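Flatdale table — start-of-session checklist, with comments
Filled in by Jadwiga Kołodziej, 2023-03-27

Please go down the list before you record your first example, and leave a comment even when all is well. A "fine" with a few words after it is so much nicer to read later than a bare check mark!

1. Red stop button reachable from the operator's chair
OK. I pressed it twice with the arm moving slowly and it stopped both times. The chair tends to wander off toward the window, so do pull it back in before you sit down.

2. Joints, cable and gripper
OK. The cable follows the arm through its whole reach without pulling. I wiped the fingertips and they close evenly.

3. Cloth and floor
OK, with a small grumble. The cloth was riding up on the left, so I smoothed it down. Mind your feet around the black cable on the carpet, please — I have caught my heel on it more than once.

4. Objects set out and arm clear of them on approach
OK. I ran the approach at low speed over the plate and the red bowl and watched the fingertips the whole way down. The bin, the lemon, the ladle and our dear lizard all stay on the table between examples.
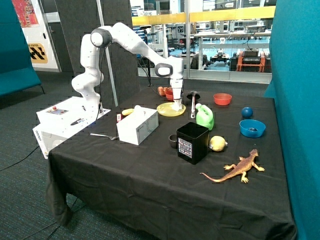
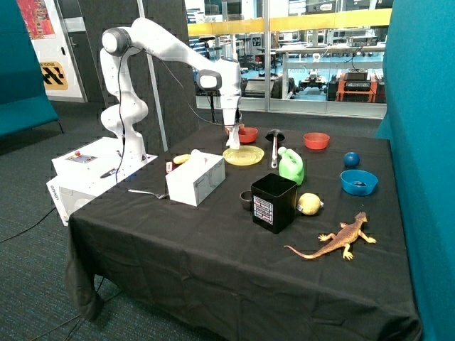 Approach check over the yellow plate and over the red bowl.

5. Loose things on the base unit
Needs attention. Pens and handhelds do collect up there, and I am as guilty as anyone. Clear the top before you start, and keep the button free on all sides.

6. Recording and labels
OK. I recorded 10 test examples and played every one of them back. The instruction text matched the motion in each, and the clock was right. The Rarkport folder had over 17 GB free, plenty for a morning.

7. Speed limit and operator breaks
OK. Limit set to the training value. We plan 18 examples per block, then a proper rest — tired hands give jerky examples, and the model will happily learn the jerks too.

Still open: new cloth clips, to be ordered from Schouten before May. Next check is due before the afternoon block.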